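Flurura teleop group, notes from the September check-in

I said I'd keep these short, and I'll try! Present were me (typing, so blame me for the spelling), Llinos Mathias, the two Warcombe folks on the call, and Pugh, who had to leave at 2:30.

Last time's notes were fine with everyone once I fixed the part where I'd swapped the left and right pedals.

Llinos went first with the numbers. We have 1,946 demos recorded for bin picking, and 1,325 of them made it through her check. Most of the ones she threw out were people (me, a lot of the time) letting go of the hand controller before the arm had backed out of the bin. She'd like us all to count to 3 after the lift before ending a recording. Agreed, and I'm putting a sticky note on the desk. 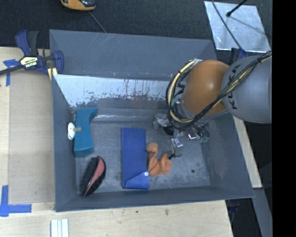 Then we got onto soft things, and that ate most of the hour. Cloth is still the one that drives everybody nuts over remote control, as you can't feel how much of it you've got. Pugh wants slower approaches. Warcombe would sooner do the cloth picks by moving the arm by hand and keep the remote for hard stuff like the brush. I like that idea, but Llinos worries the two kinds of demo won't mix well in training, so we're going to try 69 by hand first and let her look at them before anyone records more.

We also talked about whether to tidy the bin between runs. No! Leave things where they land unless something's jammed in a corner.

Fundeo's new operator screen: still waiting. Warcombe will chase it.

To do
Llinos: write up the reject rules on one page
Me: hand-guided cloth demos, sticky note
Pugh: slower speed setting for the controller
Warcombe: Fundeo screen

Next check-in is same time, same call link.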